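FOR IMMEDIATE RELEASE
17 September 2021

Wornside Soup Supper Returns, With Fewer Speeches

WORNSIDE -- The Wornside Soup Supper, held in one form or another since 1838 and complained about for nearly as long, will be back this January at the Auer Hall on Brolen Street. Tickets go on sale today. There are 1000 of them, spread over two evenings, and the organizers would like to remind the public that buying one for each evening does not entitle anyone to a reserved bench.

The supper began as a way to feed mill hands during a bad winter. The winter ended and the supper kept going, mostly because the town had bought a very large kettle and felt it ought to be used. The kettle is now in the lobby of the hall, where it holds umbrellas.

Three soups will be served this year: yellow pea with smoked ham, a mushroom and barley that contains no meat of any kind, and the fish soup. The fish soup has been the subject of letters to the paper. It has been revised. There is more dill and much less turnip, and anyone who preferred the old version is welcome to make it at home.

"We tasted eleven batches over the summer, in a kitchen with one window," said Aino Nurmi, who is running the supper for the second time and was told the first time that it would be a one-year job. "I'm confident in the soup. I'm less confident in the parking."

The parking lot behind the hall holds a modest number of cars if everyone is feeling generous. A shuttle will run from the Gendent lot every 20 minutes, starting at 4:30 p.m. The last one back leaves at 9:45, and the driver has asked us to say that he means it.

Bread will again come from the Brolen Street bakery, which has agreed to slice it this time. Butter is included. Last year's experiment with flavored butters has been allowed to lapse.

The evening's program has been trimmed as well. There will be one welcome, limited to four minutes, and a short reading from the Wornside town book, whose earliest entry dates from 1610 and concerns a dispute over a goose. The dispute was never settled. Descendants of both parties usually attend and are seated apart.

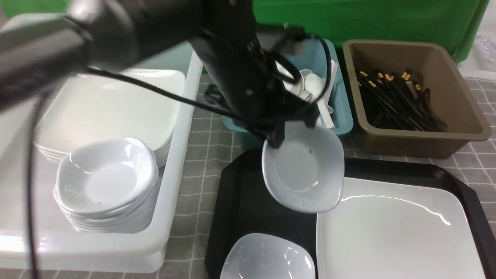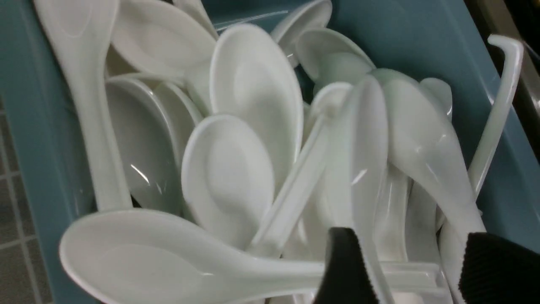 Guests may bring their own bowl, as was the custom until the 1950s, and a number of families still do. Everyone else will eat from the hall's dishes. White square bowls with rounded corners look smart in a stack and will give the traditionalists something to discuss while they wait in line. The deep white soup spoons with the flat base hold a respectable mouthful of broth, and first-timers are advised to let it cool.

Tickets are $14 for adults and $6 for children under 12, from the Auer Hall box office, noon to 5 p.m. Phone orders are accepted when somebody picks up. Doors open at 5 p.m. both evenings. Seconds are free, and thirds are at the discretion of the person holding the ladle.

Media contact: Aino Nurmi, Wornside Soup Supper, Auer Hall, Brolen Street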